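Small Things Project – progress report to the Ormsby fund
Prepared by Carleen Pearce
Jan 29, 2023

Share 13 | Comments 3

Short one this time, sorry, the long version with the receipts comes in March.

Where we are

Home visits are going. Bedrooms first, as agreed with Tatsuya Kamata when the grant was set up. We dropped kitchens for now – too big, families get tired, and the little stuff in the bedrooms is what people keep asking us about anyway. Hair ties, sponges, toys, packets of things never opened. Drawers full of it.

The method is the same as in the application, with one change. We used to carry in plastic tubs (the Pranar ones, see budget). Now we mostly use box lids the family already has. Shallow, so everything stays visible, and it all fits on a bed. One lid at a time. Nothing goes in a drawer until the lid has been gone through. Tane Kereama tried it first and the rest of us copied him.

What a lid looks like partway through a sort: soft toys, hair things, a book, packets, all in together. People expect us to start by splitting things into types. We start with keep / not sure / go and do the types after. Faster by a long way.
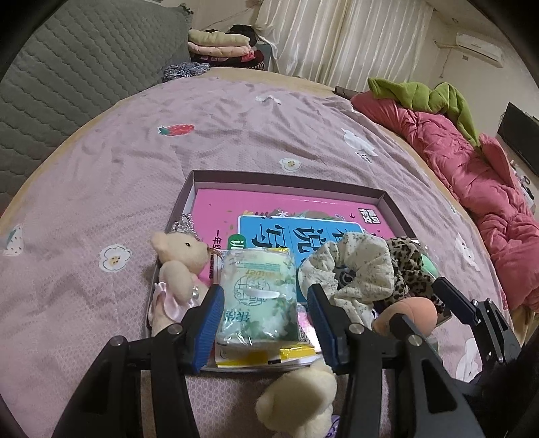
Cardboard lid on the bed: cream bear in a pink satin dress and tiara, two scrunchies, a pink book under the rest.

The toys slow things down most. A bear with a dress and a tiara is never going in the "go" pile and we've stopped suggesting it. New rule is toys get their own place before anything else is touched, usually a shelf at the kid's height. After that the rest moves quickly. Tiburcio Quintero wrote up a one page sheet on this for families, copy went to your office already I think. If not tell me and I'll resend.

Books come second. They always end up at the bottom with everything heaped on them, so covers get bent. We lift the book out, wipe it, stand it up somewhere. Done.

Sponges and hair stuff

This was the part we underestimated in the plan. Makeup sponges in particular. Some come in their own bag, some are loose, and loose ones pick up fluff from whatever is lying next to them. What we tell families now:

– bagged sponge stays in its bag untill it's used
– loose ones get their own cup or small tin
– scrunchies on a hook or a cardboard roll, not in the lid
– thin fabric like lace or a scarf gets folded and laid flat, last
– sealed packets stand up on edge with the label facing out

The cardboard roll costs zero and people like it. Ataahua Partington has been handing them out at visits and a few families have sent her pictures of theirs with everything lined up by color. So that was nice.

The other lid we keep coming back to is the magenta one. Louder inside, printed all over, and small things vanish against it. A mint-green sponge in clear plastic at the right edge, okay, that you can find. White lace with dark dots on top of a blue packet, leopard print in a heap, wrapped packages lying across the edge on the left – takes a minute to see what's what. We now suggest putting a plain sheet of paper in the bottom of any printed lid. Small fix, should of thought of it sooner.
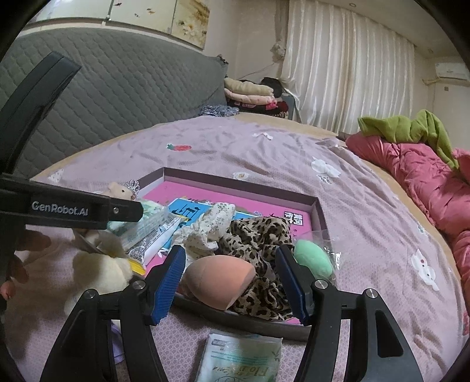 Money

Grant received was 3000. Spent so far is nearly 300, which is low, and I know it looks low. Most of what we budgeted for tubs wasn't needed once we went over to lids. The Pranar tubs we did buy are in use for paper and cables. Labels came from Promer, 100 to a pack, we're on the second pack. Travel is the bigger cost from here on.

Would like your ok to move the rest of the tub money over to travel and printing. Tatsuya said on the phone this should be fine but wants it in writing, so – this is it in writing.

Problems

Time per visit. We said one afternoon per bedroom and it's more like one and a half. Some of that is the talking, and I don't want to cut the talking.

Labels in other languages. A lot of families have books and packaging in Chinese and our labels are English only. Tane is asking at Cosar about getting a bilingual set printed. No price yet.

Follow up. We said we would go back to every home. So far we've gone back to 13. Most were still in decent shape, a couple had slid, one had gone further than we did and sorted the whole closet.

Next

– bilingual labels if the price is ok
– rest of the return visits
– Tiburcio's sheet gets a second side, on sponges and packets
– kitchens still on hold, decide in March
– receipts, all of them, scanned, I promise

Need from you: yes or no on moving the tub money, soon if possible. Ataahua is booking travel next week.

C. Pearce

13 shares · 3 comments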